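Print this article
E-mail to a friend
16 comments

The stitch that keeps a valley warm

Nakora wool is thick, greasy stuff, and the first time I pushed my hand into a sack of it I didn't want to take it out again! The sheep up here grow two coats, a hairy one for the rain and a soft one beneath it, and the knitters of Brorton use both, spun together into a yarn that squeaks on the needles.

They meet above the old post office at five, when the lamps go on, and they knit fast — faster than I can follow, anyway. The local pattern is called the Ginting rib, a sort of leaning cable that you work without a spare needle, and there are 400 rows of it in a full-length fisherman's jumper. I managed 16 before tea.
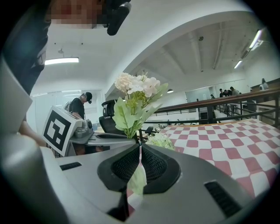
Slamet Teoh reckons the rib came over the hill from Zullulden with the shearing gangs, and that anyone who tells you it was invented in Brorton has never looked at a Zullulden sock. I heard the opposite from the next chair along, with just as much conviction (and a sock to prove it).

What I loved most was the mending. Elbows are unpicked and knitted again in whatever colour is left over, so an old jumper ends up striped like a deckchair. I came home in July with two balls of undyed grey, a borrowed pattern and sore thumbs, and I've cast on a sleeve.

Shared 2,927 times
Print | E-mail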